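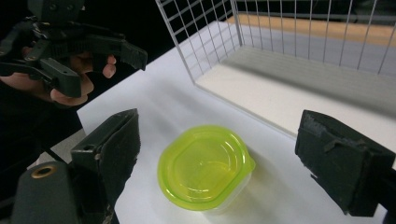
Menari is a hand-held gripper for recording how people pick up and move household objects, and it is also the name of the small workshop project in which the gripper is made. The design was started by Mylene Enriquez in 2024 at Flamance, a shared workshop with printers, a laser cutter and an electronics bench. It is printed in plastic and worked by the fingers of the person who holds it. The drawings are free to copy for anybody who wants to build one at home.

Background

Enriquez wanted to teach a small robot arm, called Jina by the members of the workshop, to put kitchen things in order. Her first recordings were made by moving the arm itself with the hands. This was slow, and the arm was heavy to guide near the edge of a table. In June she decided to leave the arm on its shelf and to make only the gripper, so that the person could do the task directly and the arm could learn from the recordings later.

Esther Kaijage joined the project after the first version. She redrew the linkage and wrote most of the building notes.

Construction

The body is printed in black plastic with a matte surface. The jaws are moved by angular linkages held together with small screws, and bracket arms join the linkages to the body. A small mounting block with two screw holes sits on the top of the mechanism. The hand closes around a grip below the jaws.

In the first version the screws went directly into the plastic. After many changes of parts the holes became too wide and the jaws began to move sideways. The building notes now ask for brass threaded inserts in every place where a part is often removed. The inserts are pressed in with a soldering iron, and the notes advise to stop when the ring is level with the plastic and to let the part cool on a flat surface.

The printed parts need 24 hours of printing on the machine at Flamance, which is an old model. The linkages are printed lying flat, with the layers along the length. Linkages printed standing up have broken at the screw holes.

Jaws and pads

Two kinds of jaw are in use. The narrow jaw has a flat tip with a slight notch and is meant for thin edges, such as the rim of a lid. The wide jaw is a block with foam on the inner face. Foam holds smooth plastic well, but it wears quickly, and its edges become ragged. Kaijage tried a rubber sheet from the supplier Norðdahl, which lasted longer but pulled light objects out of position when the jaws opened. The project went back to foam, and the pads are treated as a part to be replaced.

Tasks

Recordings are made on a white table. Common objects are small food containers with lids, cups, and sponges. A wire-mesh basket coated in white is used as a place to put things into or to take them out of. The basket is a difficult object for the camera, as the background can be seen through the squares of the mesh. Glossy lids are also difficult, and the lamps are turned towards the wall when the reflections are too strong.

One recording normally holds one movement, for example lifting a container and setting it down in another place. The aim written in the building notes is 1000 recordings for each task before the arm is trained. Recordings in which the object falls are kept, but in a separate folder.

Known problems

The linkage has a little play when it is new, and more when the screws are not tightened equally. A drop of thread lock helps, but it must not touch the printed parts, where it can cause cracks. Long sleeves can catch on the bracket arms. Users with small hands have found the grip too thick, and a thinner one is in the drawings as version 2, without having been tested for long use.

See also

Jina (robot arm)
Flamance workshop
Threaded insert
Parallel gripper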